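Notes for the pick and drop station -- Lululstead robotics club, second session group. Written up fast by Svenja Harms so people who missed November can catch up. Ask me if a step makes no sense.

# Grabbing stuff with the two-finger gripper

You need:

- the arm, already bolted down and homed
- two-finger gripper, the dark gray tips, not the old ones
- wrist camera, plugged in BEFORE you power the arm
- one teal basket
- things to grab (see below)
- laptop with the Pfeiffer folder on it

Pfeiffer is just our name for the control script. Leveck is the logger. Don't mix them up, they both have a start button and both start buttons are green.

## 1. Power up

Camera first. Then arm. Then laptop script. If you do the arm first the script grabs the laptop webcam and you get a lovely view of your own chin.

Check the top line of the Pfeiffer window. Should say READY. If it says WAIT, wait. If it still says WAIT after you've had time to go get a drink, unplug the camera and start over.

## 2. Zero the fingers

Open all the way. Close all the way on nothing. Open again. Write down the closed number on the sheet taped to the laptop lid.

Ours was 768 last time. Fully open was 492. If yours comes out way different, a fingertip is on crooked -- two small screws, don't overtighten, the plastic strips.

## 3. Pick your object

Start easy. Firm, small, roundish. Vegetables are good. Cheap, and it doesn't matter if you squish one.

Then soft. Plastic bags are the hard one. No real shape, and the shape you saw when you lined up is gone by the time you touch it.

Don't go straight to bags. Everybody wants to. Do ten clean veg grabs first, then bags.

## 4. Line up

Hover over the object. Look at the wrist view on the laptop, not at the arm. Takes some getting used to. You want the object sitting between the two tips with space on both sides.

If one tip is going to land on top of the thing, back up, rotate the wrist, come in again. Small moves. Hold shift for small moves.

In the basket, watch the walls. The fingers fit fine in the middle but near a corner one of them will catch a slot and then the whole basket comes along for the ride.

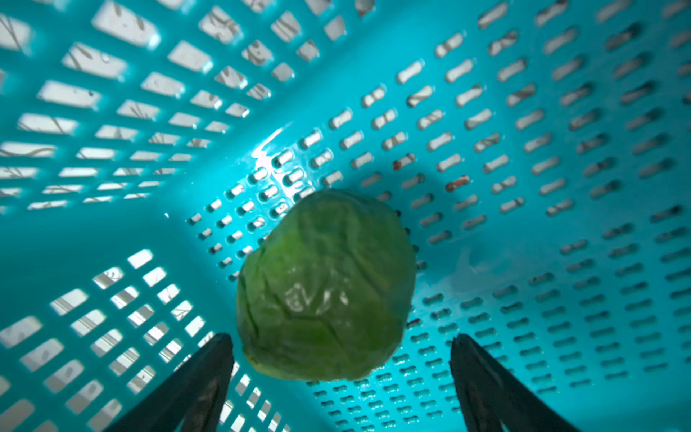 Green veg over the basket floor, then fingers on the neck of a bag. 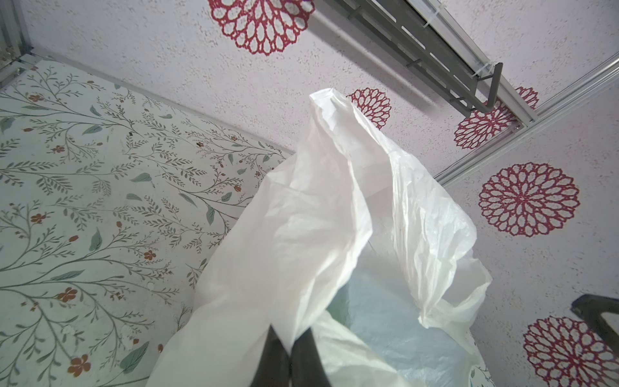

## 5. Close

Firm object: close in steps of five until the number stops changing. Then stop. Really stop. Mashing the key doesn't make it hold better, it just heats up the motor.

Bag: go for the gathered part. If there isn't one, make one by hand before the run and write "assisted" in the log. Grabbing a flat side works sometimes but it slides out as soon as you lift. Close further than you think, the plastic is so thin the number barely tells you anything. We go to 760 for bags.

## 6. Lift and drop

Straight up first. THEN sideways. Most of our drops came from people going diagonal.

Lift slow. Pause at the top for a count of three. If it's still in the fingers, that's a grab, log it.

Drop: lower into the basket until you're close to the floor, then open. Don't let go from up high. Sprouts bounce and roll into the corner and now you have a harder pick next time. Bags, lower until the bottom is touching, open all the way, shake the wrist once left and right. Static makes them stick to a finger.

## 7. Log it

Every try gets a line in Leveck, the misses too. Especially the misses. Fields:

- object (one word)
- closed number
- grab y/n
- drop y/n
- notes

Notes can be short. "Slid out left" is fine. "Bad" is not fine, we had a whole page of "bad" from the Pradcombe practice and could'nt use any of it.

Save after each set. It does not autosave. I know.

## Stuff that goes wrong

**Fingers twitch when open.** Loose cable at the wrist. Push it back in with the power OFF.

**Picture freezes.** Script is still running, arm will still move!! Hit stop before you touch anything.

**ERR 915.** Means the gripper hit its limit while closing. Open it, clear the error, zero again (step 2). If it comes back twice in a row stop and get me.

**Object keeps spinning when you close.** You're off center. One tip touches first and pushes. Go back to step 4.

**Bag comes up but folds over the camera.** Grab further from the open end. Or rotate the wrist so the loose part falls away from the lens.

## Before you leave

Fingers open, arm parked, script closed, THEN power off. Wipe the tips with a damp cloth if you did veg. Veg goes in the compost and not back in the fridge, please, people eat out of that.

Bags can be reused untill they tear. Flatten them and put them under the laptop stand.

Next thing to try is two objects in the basket at once. I've got half a page on that, will add it here when its readable. For now do one at a time and get your drop column filled in.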